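# Setting the Beverage Table: A Conversation with Jytte Oddsson

2023-01-10

Jytte Oddsson has supervised beverage service at the Prustlow conference house for most of her career. She met with the staff newsletter to discuss the revised service guide, which takes effect in April.

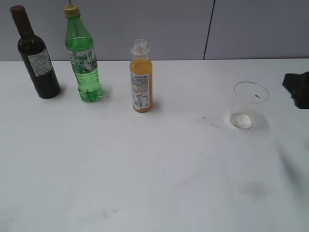
The guide covers receptions of up to 100 guests, and its longest chapter concerns the drinks table. "People assume the food needs the planning," Ms. Oddsson said. "Guests go to the drinks first, and they form their opinion of us there."

Under the new rules, every table will offer wine, a soft drink and a juice. Ms. Oddsson insisted on the juice. "For years it was an afterthought – one carton behind the coffee urn. A guest who does not drink wine should not have to ask."

She prefers a plain white surface and no centerpiece. Wine bottles are to stand with their labels toward the guest, and soda is to be recapped after each pour. "Flat soda is the complaint I hear most," she said. "It takes two seconds to put the cap back on."

Cups were a matter of longer debate. The Dierckx annex will keep its glassware, while the main hall moves to clear cups, ordered in cases of 1000. Ms. Oddsson supported the change with some reluctance. "I like glass. I also remember sweeping the hall after the spring reception."

New employees will practice on a small table before working an event. Training sessions are limited to 10 participants, and registration is through the Prustlow service office.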